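19th October – damp meter comparison, continued

Gintarė wants to switch the whole workshop to the Stovard pinless meter. I'm not convinced. The leaflet promises readings "without marking the surface", and fair enough, it doesn't mark anything. Whether it measures anything is another matter.

Same ash offcuts as last time, stored in the back rack since February. The old Celtex pin meter gave readings that agreed with each other when I moved the pins along the grain. The Stovard jumped about depending on how hard I pressed. Tín Ông tried it too and got a different set again, so it isn't only my heavy hand.

Oven check: weighed the big offcut at 600 g, then dried it overnight at 99 degrees. Should have gone a bit over that, but the dial is what it is. Will reweigh after another 20 hours.

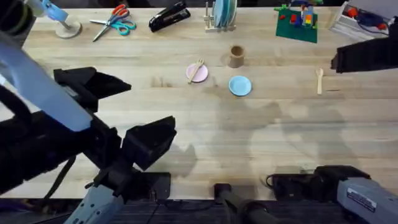 Gintarė's point is that pins leave holes and customers notice. True for finished tops. For rough boards I can't see who would care – they get planed anyway. She also says the Stovard needs setting for species, and I had it on the softwood default for the first 30 readings. Annoying. Those are struck out.

Repeat with the right setting before anyone orders a second one. Ask Tín where the spare pins went.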